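Cómo elegir y ajustar unas rodilleras para moto o bici

Rápido, que me lo preguntáis mucho. Lo primero: que no se muevan. Una rodillera cara que baja hasta la espinilla a mitad de ruta no protege nada.

Medir

Cinta métrica de costura. Pierna casi estirada, músculo relajado. Dos medidas: muslo, a cuatro dedos por encima de la rótula, y pantorrilla, en la parte más ancha. Apuntar las dos, de las dos piernas. Casi todos tenemos una más gorda que la otra. Se compra por la grande.

Si el muslo te da una talla y la pantorrilla otra, manda el muslo. La cincha de abajo se aprieta, la manga de arriba no.

Ojo con las tablas. La M de Fidora es casi una S de Idora. Mirar siempre los centimetros, nunca la letra.

Tipo

Blandas, de manga: para pedalear. Se llevan debajo del pantalón, se doblan bien, calientan bastante en verano.
Rígidas, con copa: moto de campo, bici de descenso. Más bulto. Probar con el pantalón puesto, que luego no entra.
Articuladas: otro precio y otra historia, hoy no.

Probar en casa

1. Ponértelas sentado, rodilla doblada a medias. La copa centrada en la rótula.
2. Cerrar primero la cincha de arriba, luego la de abajo. Firme, sin que se marque la piel.
3. De pie. Seis o siete sentadillas completas.
4. Mirar la copa. ¿Sigue centrada? Bien. ¿Ha bajado un dedo? Aprietas y repites. ¿Vuelve a bajar? Talla menos.
5. Dejarlas puestas 30 minutos por casa. Subir escaleras, sentarse, agacharse a por algo.
6. Quitarlas y mirar detrás de la rodilla. Rojo suave, normal. Rozadura, fuera, otro modelo.

Las etiquetas no se cortan hasta acabar todo esto, que luego no admiten el cambio.

Con las Hyun de manga larga hay truco, me lo pasó Farzana Nanayakkara: enrollarlas hasta el tobillo, colocar la copa y desenrollar hacia arriba. Tirando del borde se descose la silicona. A mí me duraron un invierno por hacerlo mal.
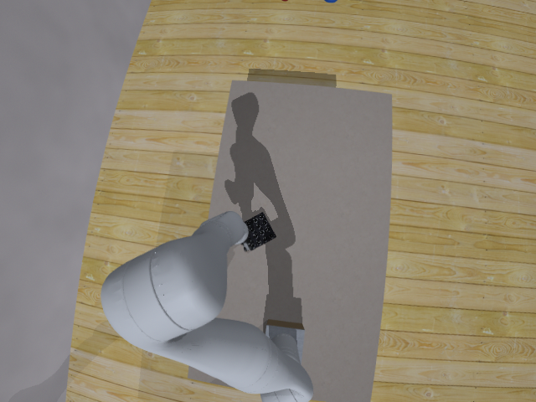 Cinchas y velcro

Antes de lavar, velcros cerrados. Siempre. Si no, se llenan de pelusa y enganchan la manga. Agua fría, jabón neutro, sin suavizante. La espuma se saca si se puede (en las Alum sale por un bolsillo lateral, cuesta un poco la primera vez) y se seca a la sombra. Nada de radiador.

Velcro sucio: cepillo de dientes viejo y paciencia. Si aún así no agarra, se cose uno nuevo, en cualquier mercería hay.

Cuándo cambiarlas

Después de un golpe fuerte, revisar. Copa con grieta, a la basura. Espuma que se queda hundida al apretar con el pulgar, igual. Elástico dado de si, pues también, que volvemos al principio y se te bajan.

Para niños, mismas pruebas y medir otra vez cada temporada. Sin comprar grande "para que le dure".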